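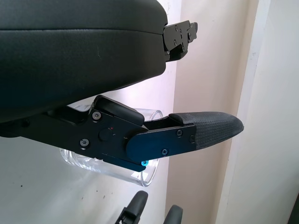 4.3 Hanging the Prellel wall shelf

Read this section through before you pick up the drill. The carton says the job takes 11 minutes. We have never seen it done in 11 minutes, and you should set aside an afternoon.

1. Check the wall. The plugs in the bag are sold as "universal." They hold well in brick and poorly in plasterboard. If the wall sounds hollow when you knock on it, buy proper hollow-wall anchors and leave the supplied plugs in the bag.

2. Mark the first hole at the height you want the shelf, then measure 330 mm across for the second. Use a level. The paper template shrinks and stretches with the weather, so treat it as a rough guide at best.

3. Drill both holes and brush out the dust.

4. Push in the plugs until they sit flush. A plug that slides in with no effort is going to slide out the same way. Go up a size.

5. Drive the screws by hand, leaving the heads 5 mm proud of the wall.

6. Hook the shelf over the screws and pull down on it, firmly, with both hands.

Note: The "tool-free leveling" feature on the back is a plastic wheel. It moves the shelf very little and tends to creep back within a week or two. Get the holes right and you can ignore it.

Caution: Do not drill directly above or below a socket or light switch. Cheap cable detectors miss things, ours included.

Caution: The load figure on the label assumes solid brick and a weight spread evenly along the shelf. Books at one end do not count as evenly spread. Halve the figure for any other wall.

The touch-up paint supplied in November and later is described as matching all pale walls. Try it behind the shelf first. Sadao Arai tested it on two walls for this guide and it showed on both.

Replacement screws: ask for bag 98 from Hurkgate. Bag 115 looks the same but is shorter.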